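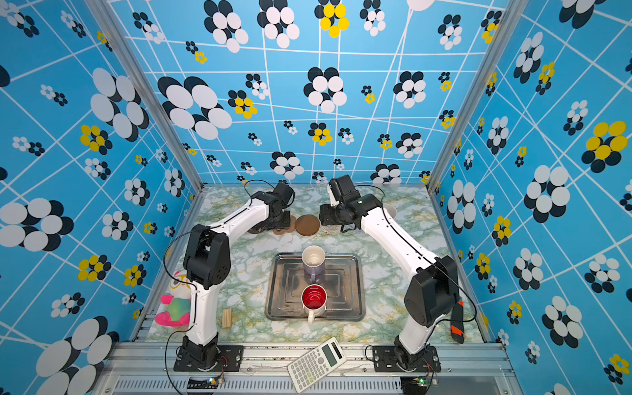
Figure 5.1 Patterned walls and a marble-patterned tabletop.

Chapter 5
Finishes and How They Wear

I came to finishes backwards. My first paying job was at a furniture repair shop called Nakell, and for most of a year nobody let me put a finish on anything. I took them off! Every Thursday I stood at the back bench with a scraper and a stack of 60 grit paper, working through other people's tabletops, and I can't think of a better way to learn how varnish, oil, wax and lacquer behave once they leave the store.

So we're going to do it in that order too. Before you open a can, I want you looking at old surfaces. A new finish tells you very little (they all look great on day one). A surface that's been lived with will tell you where people put their elbows, which edge faces the window and how thick the coating was to begin with.

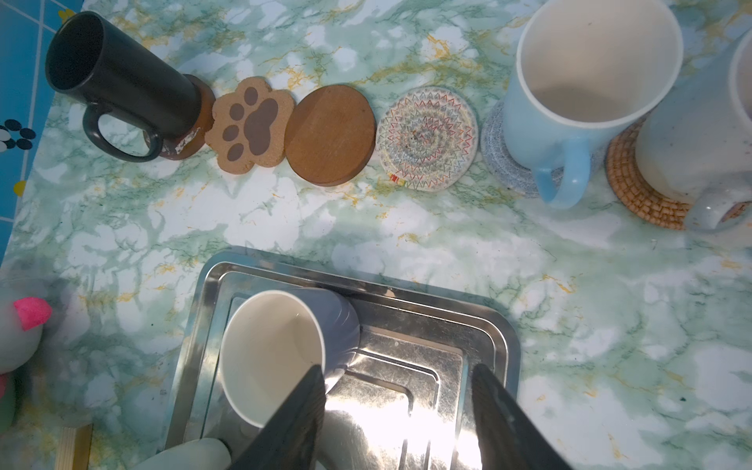
Figure 5.2 Black mug on a round wooden coaster, with a cork coaster beside it.

Let's get two words straight, as I'll be using them all through the chapter. A film finish sits on top of the wood like a very thin sheet of plastic. Varnish, lacquer and most paints are film finishes. A penetrating finish soaks in and hardens among the fibers near the surface, and plain drying oils are the ones you'll meet most often. Wax is a bit of an oddball. It stays on top, but it's so soft you can push it around with a rag, so I give it a section of its own later on.
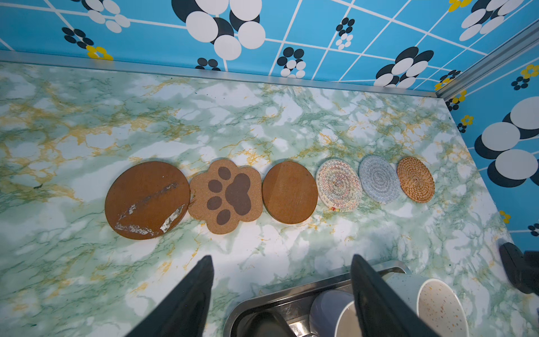
Film finishes tend to fail in a way you can see from across a room. The color often lives in the coating or just under it, and when something breaks through, you get a light mark on a dark ground. Look at the big reddish-brown disc at the left end of the row, with its long pale scratches and chipped streaks, worst along the lower half. The paw-shaped cork coaster next to it would be a harder read, with its light tan color and speckled texture, where a small nick could hide pretty well. My old boss, Poul Damgaard, used to make us guess the finish from the shape of the damage before he'd let us test it with alcohol. I was wrong a lot.

Chips and scratches aren't the same thing, by the way. A scratch is a groove, and it may stay entirely inside the coating. A chip means a piece of the film has let go of what was under it, and that usually sends me looking for a bonding problem: old wax, greasy hands, a skipped sanding between coats.
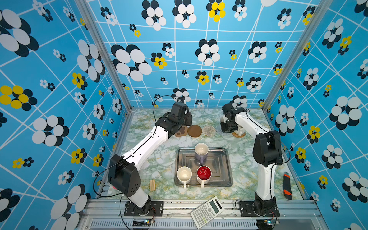 You can check for poor bonding with a strip of tape and a sharp knife. Score a small crosshatch somewhere out of sight, press the tape down hard, then pull it back on itself in one smooth motion. If little squares come away on the tape, the old film has to go before you add anything new. Exercise 5 walks you through the test on scrap, and please do it on scrap first.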